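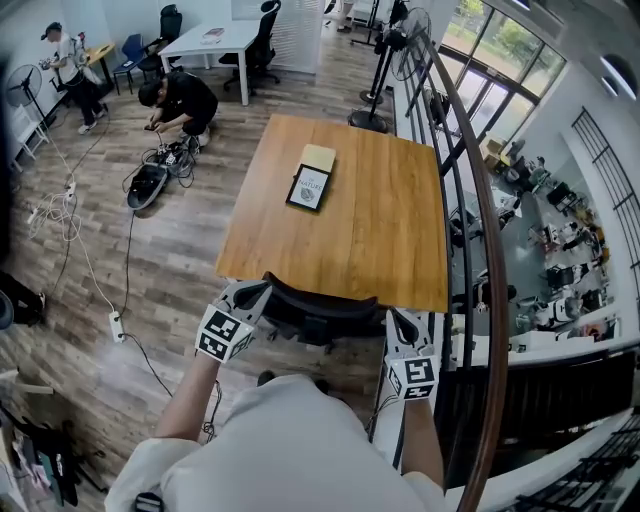

Clastex wanted a face for its spring raincoats, and the agency in Fumthorpe had told Suha Sabbagh she was one of 2 girls left. She had heard that before. In February she had been one of 2 left for a shampoo, and the shampoo went to a cartoon otter. So she took the chair she was offered, at a wooden table where somebody had set out a little black-framed picture that said NATURE, and she read the contract twice. It promised 600 dollars and "lasting visibility." She asked what lasting meant. Amândio Mendes, who ran the casting, said it was more of a feeling.

"Whose feeling?" she asked.

He laughed as if she had made a joke and slid the pen closer. The raincoats would be seen everywhere, he said. Esquivel had started in raincoats. Suha had met people who knew people at Esquivel, and not one of them had mentioned raincoats.

She said she would sign at nine the next morning, if the number was still the same. Then she went out to the stairs and called her cousin.
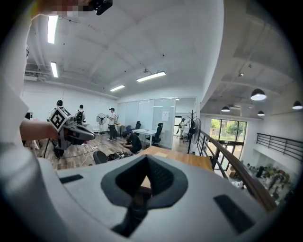
Zarmeena told her to take the money and stop cross-examining everyone, that a raincoat was a raincoat and rent was rent. Suha said the last one had paid in gift cards. Zarmeena wanted to know if the gift cards had worked.

"Some of them," said Suha.

At 9 she was back with her own pen. The number had dropped to 550. Mendes called it an adjustment. She crossed it out, wrote 600 above it, and waited to see what his face would do.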